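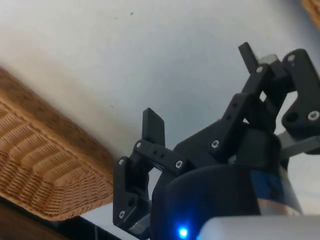
tamsin_r replied:
Was the Pekance open day worth the drive? I saw the sign-up page in May and let it go by.

gearbox44 wrote:
For me, yes. It's 119 miles each way. They had 3 arms going on the Cament floor and you could stand closer than I expected. The black parallel-link fingers were the best part. Plain hex screws, so you can get in there with a key.

oldmill wrote:
I thought it was slow. I watched one arm for a long time and a person would have been done and at lunch. The Imai talk upstairs was better.

gearbox44 wrote:
Slow is fine at a demo. Speed is a setting.

oldmill wrote:
Up to a point. I asked about cycle time and got a brochure.

tamsin_r replied:
Did they say what the fingertip pads cost? We go through ours at work.

pvk_shop wrote:
$159 a pair from Hutico, according to the man at the desk. I'd print the links and buy only the pads. Printed links hold up fine on light stuff.

oldmill wrote:
Mine cracked at the screw holes after four weeks.

pvk_shop wrote:
What infill?

oldmill wrote:
Whatever the default was.

gearbox44 wrote:
Handouts are at the Pekance front desk until 6/3/25 if anyone is passing. Parking is around back.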